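Spring News from the Noltdale Seed Library
2019-03-26
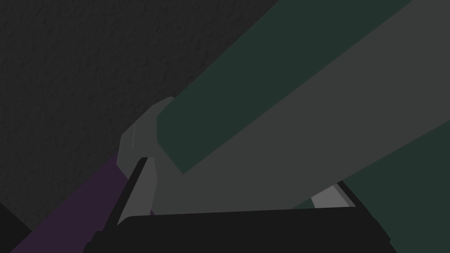

Green and gray on the diagonal.

Well, friends, we made it through another winter, and the seed drawers are open again! If you stopped by the Noltdale branch over the last couple of weeks you will have noticed that the old card cabinet has moved from the back hallway to the spot beside the magazine racks, where the light is so much better for reading the tiny writing on the envelopes. We had been meaning to do that for ages, and it took one rainy afternoon and a borrowed furniture dolly.

Last season our members took home 2,473 packets, which is a number that made us sit down for a minute. Tomatoes were the favorite (they always are), with pole beans close behind, and there was a surprising run on dill in the second half of the summer that we still can't explain. We also got 216 envelopes of saved seed back from your gardens, and going through them over the winter was a real pleasure. Thank you to whoever wrote a full page about their lemon cucumbers and folded it up inside. We read it twice.

A few things are new this year. You may now take up to seven packets per visit, up from six, and you can come as often as you like. Lettuce, peas, spinach and radishes are in the top drawers, ready to go into the ground as soon as you can get a fork into it. Peppers and eggplant are one row down, and if you want to start those indoors please don't wait too long — they are slow to wake up and they do sulk if the room is chilly. Squash and melons will come out in May.

The Brollham branch has kindly shared part of its bean collection with us, including two climbing kinds we have never had before. There isn't a lot of either one, so we are asking folks to take a single packet of each and, if all goes well, to let a few pods dry on the vine for us at the end of the season. Beans are about the easiest seed there is to save, so this would be a fine year to try it if you never have. Leave the pods until they rattle, shell them, let the seeds sit out on a plate for a week or so, and bring them in with the name and the year on the envelope. If you have lost track of the name, bring them anyway and we will put them in the mystery drawer, which has a loyal following of its own.

Envelopes, pencils and the sign-out binder are on top of the cabinet. We could use more clean yogurt cups and egg cartons for the seed-starting table, and if anyone has a spare watering can with a fine rose, the front desk would be very glad to have it.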